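Gura bench arm: budgeting questions

What does the Flandport price cover?
One arm, gripper, wrist camera and controller. Bins, stands and glassware are quoted separately.

How long is delivery?
Seven weeks. Orders placed in May ship from Zimville.

Do we need a second arm?
For handovers, yes - budget for two controllers as well.

Black bench, white bins along the wall:
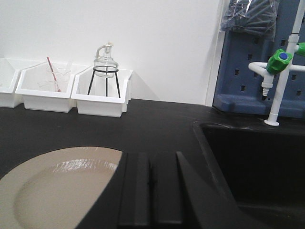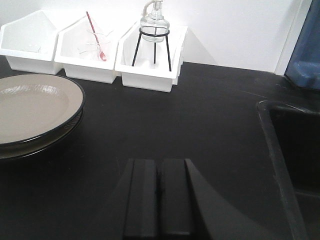
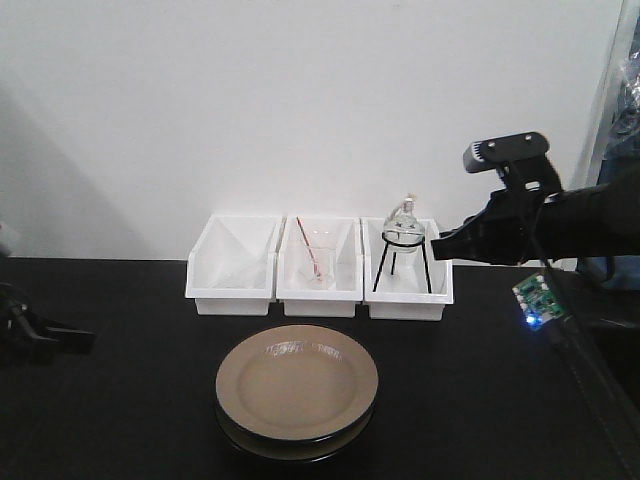
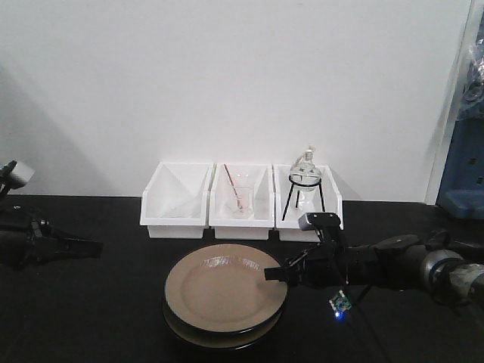

Is spare tubing stocked?
No. Order part 399 from Prothero, minimum quantity two.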